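Ticket 2802 – Drelora tablet, photos syncing twice and battery dropping overnight
Status: Solved
Category: Tablets / Sync and storage
Device: Drelora 7-inch, Wi-Fi only
App: Zirnar Gallery

Original report

Hi all! First up, I love this little tablet. I've had it since September and it goes everywhere with me, so please read this as a bug report from a fan. I upgraded from an old Trummer that took a full minute to open a web page, and the difference is massive.

The trouble started after the last system update. Every photo I take on my phone now turns up twice in the Zirnar gallery on the tablet, and the battery goes from full to nearly flat overnight with the screen off. Before the update it would lose a sliver at most.

What I've tried so far:

Restarted the tablet (twice, once by holding the power button down).
Turned Wi-Fi off overnight. Battery was fine in the morning, but of course no photos came across.
Signed out of Zirnar and back in. Duplicates came back within the hour.
Cleared the gallery cache. No change.

Storage is filling up too. The gallery says I have 709 items and I'm pretty sure half of those are copies.

Reply from Skernetti support

Thanks for the detailed write-up, the overnight Wi-Fi test is really useful. Could you please check Settings, Accounts, Sync and tell us how many Zirnar entries are listed? Also open Settings, Battery, Usage and let us know which item is at the top after a night on standby.

Please don't delete any duplicates yet. If the two copies are linked, removing one may remove the other from your phone as well.

Customer update

Good thing you said that, I had my finger over the button!

There are two Zirnar entries under Sync. One has my email address next to it and the other just says "Zirnar (device)". Both are switched on. Top of the battery list this morning was "Media scanner", miles ahead of the screen, which surprised me because I'd been reading on it until bedtime.

Reply from Skernetti support

That explains both symptoms. The update moved photo sync from the device entry to the account entry, but on some tablets the old one stays switched on. Each photo gets fetched by both, and the media scanner keeps waking the tablet to sort them out.

Please do these in order:

1. Plug the tablet in and connect to your home Wi-Fi.
2. Go to Settings, Accounts, Sync, and switch off "Zirnar (device)". Leave the entry with your email address on.
3. Go to Settings, Apps, Media Storage, and choose Clear Data. The gallery will look empty for a bit.
4. Restart, open the gallery and leave it on screen until the progress bar finishes.
5. Copy a few new photos across from your phone and check that each one shows up a single time.

Customer update

Ooh, this is promising. Step 2 was easy. Step 3 gave me a fright even with the warning – a completely blank gallery is not a nice sight – but everything started filling in again after the restart. The progress bar sat on 13 per cent for ages and then took off.

For step 5 I sent four pictures over from the phone, and they all landed once each.

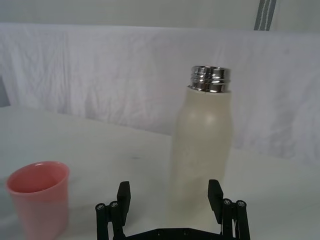

The cream bottle with the shiny metal neck

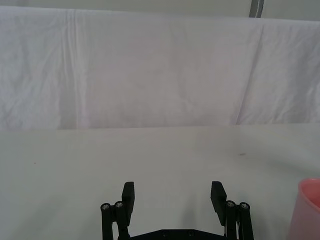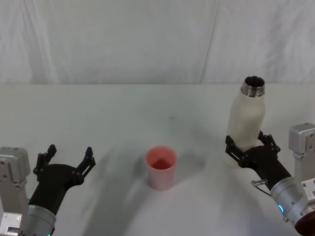 Pink cup on the white table

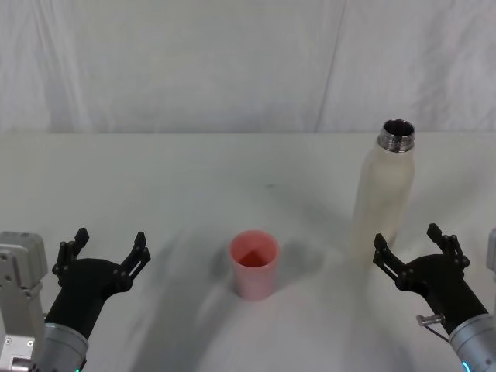

I'll leave it unplugged tonight with Wi-Fi on and report back in the morning. If the media scanner has calmed down I'll be one very happy camper.

Also, a small suggestion while I'm here: could the old sync entry have a clearer name? "Zirnar (device)" sounded important, so I'd never have dared switch it off by myself.

Customer update

Morning! Battery barely moved overnight, with Wi-Fi on the whole time. Media scanner has dropped right down the list and the screen is back on top where it belongs. I'm so pleased, thank you!

One leftover question. The older duplicates are still in the gallery. Is it safe to remove them now?

Reply from Skernetti support

Great news! Yes, with the device entry off, the old copies are no longer linked to your phone. In the gallery, tap Menu, then Tidy Up, then Find Copies. Have a quick look through what it picks before you confirm. Removed items sit in the bin for 7 days, so you can bring anything back during that time.

We've passed your note about the name on to the app team. We'll leave this ticket open until Saturday in case the duplicates come back.

Customer update

Find Copies worked a treat and I've got heaps of space again. No new doubles so far. Happy for you to close this one!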